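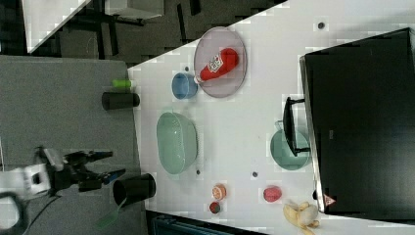
Is the Falosach open day worth going to if you know nothing about robots?
I'd say it's well worth it, provided you turn up early and don't mind standing. Most of what's on show is arms doing kitchen jobs, and the people running the tables are happy to start from the beginning.

Thread: Falosach open day – who went, and what did you think?
Started 21 January 2024

marrowfat_pete
Back home with sore feet and a bag full of leaflets. I put the question and answer at the top because three people messaged me the same thing before I'd even got my coat off.

So, the table with the arm, the colander, the fruit and the ketchup bottle was my favourite of the lot and I must have stood there for most of the morning. The person on the keyboard types in a job, something like "put the peach in the bowl", and off it goes. Slowly! Much slower than I expected. But watching it creep up on a peach and close those two fingers without bruising it, I was grinning like a child. It picked up the banana as well, by the middle, and carried it over sideways – a bit like somebody moving a sleeping cat.

Entry was £12, which included a cup of tea. Who else was there?

tinplate
I was! Came up on the early train. I saw the peach go in first time and then I saw it miss the tomato four times running, so I think you were lucky with your timing. The little round things seemed to give it real trouble. It would get the fingers down either side and the tomato would scoot off.

Still a lovely day out. I liked that they let it miss and carried on talking instead of whisking it away.

gorseandbracken
Did they say whether it was working things out for itself or being steered? That's the bit I can never get a straight answer on at these events.

marrowfat_pete
Both, depending on when you were there. Before lunch it was running by itself. After lunch one of the Galex lot was steering it by hand so people could see how they teach it, and they said so at the start of each go. The guide told us they'd recorded 3000 goes at that one table before the open day. Same sort of job over and over with the things moved about each time.

gorseandbracken
Thanks, that's clearer than the leaflet was. 3000 goes to learn to put fruit in a bowl does sound like an awful lot to me. My nephew got there in an afternoon.

tinplate
Your nephew had a couple of years' practice at picking things up before that afternoon, to be fair to the robot.

oldbelt_drive
I'll be the grump then. I went in November when they did the smaller one, and I went again this time, and I couldn't see a great deal of difference. It's a clever arm, no argument. But I worked on packing lines for years and a machine that takes that long over an orange would have been out of the door by dinner time. I think they should be plainer with visitors about how far off this is from being any use in a house.

marrowfat_pete
I don't agree about there being no difference. In November the table had two things on it and they were put back on marks every time. This time there was all sorts on there, cups and a plate and the fruit, and they let a little girl at the front move the banana wherever she wanted. It found it. That's a big step to my eye, even if it's a slow one.

oldbelt_drive
Fair enough, I missed the bit with the banana. I was in the queue for the Flirkitz talk, which was full.

pennyroyal_b
Oh, the Flirkitz talk! I got in and it was wonderful. They went through all the ordinary things that catch an arm out, and it was stuff I'd never have thought of. A clear plate is hard. Anything shiny is hard. A cup lying down is a completely different job from a cup standing up, and they had a whole string of clips of it nudging a cup along the table like a dog with a ball. The room was in stitches, and so was the speaker.

And then the Uddin gripper people had a stand where you could have a go at squeezing a sponge with the hand controls. I squashed it flat the first time. Second go I got it to hold a paper cup without crumpling it and I was ridiculously proud of myself.

tinplate
I queued for that too and then had to go for my train. Gutted. How long was the wait?

pennyroyal_b
Only 12 minutes by then, most people had gone for tea.

gorseandbracken
Is it all right for someone who uses a wheelchair? I'm thinking of the next one and I'd want to be able to see the tabletop, not just the back of everyone's heads.

pennyroyal_b
Flat all the way in from the car park, and the lift was working. Seeing the tables is harder. There was a rope and people stood three deep behind it. I did see the staff bring a man in a chair round to the side, where he got a better view than any of us. I'd email ahead and ask for that.

marrowfat_pete
Agree with all of that. There's a screen on the wall as well, but it was showing the program running, so it's no help unless you like reading numbers.

oldbelt_drive
I did like reading the numbers, for what it's worth. I asked the young chap next to it about the fingers and he talked to me for ages about how the tips wear and how often they change them. Best conversation of the day. So put me down as a grump who'll probably go again.

tinplate
Ha! See you in the Flirkitz queue, then.

gorseandbracken
Right, I'm sold. Has anyone got a date for the next one? The website still has the old page up.

marrowfat_pete
Not yet. They said to sign up to the mailing list at the desk, so I did, and I'll post it on here when the email comes through. Bring a sandwich, the café ran out of everything but flapjack by one o'clock.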